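How to watch a film slowly, and keep what it gives you

Many of us finish a beautiful film, feel something big, and forget it by Friday. I learned this small practice in a film circle in Latport, and I want to share it with you. You need a film, a notebook and 60 quiet minutes after the ending.

Step 1. Choose a film where nature has a role. In our circle we began with Cusi, a slow story about a mountain village and its river.

Step 2. Before you press play, sit and breathe for 7 minutes. Put the phone in another room.

Step 3. Watch without stopping. If a moment touches you, write one word only and look back at the screen.

Step 4. When the film ends, do not read reviews. Let the music finish. Then write for about 60 minutes, by hand, beginning with the sentence "I felt connected when..."

Step 5. Read your pages aloud, to yourself or to a friend. Underline one line which asks you to do something, for example to call your sister or to walk by the water.
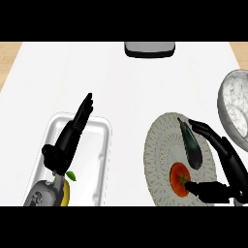

White tray on a white table, with a black robot hand above it

Step 6. Do this one thing in the same week. Write the date next to the line when it is done.

If you cry during the writing, it is fine, continue. If nothing comes, copy your single words from Step 3 and begin with the strangest one. My next film for this practice will be Pruvent, in July.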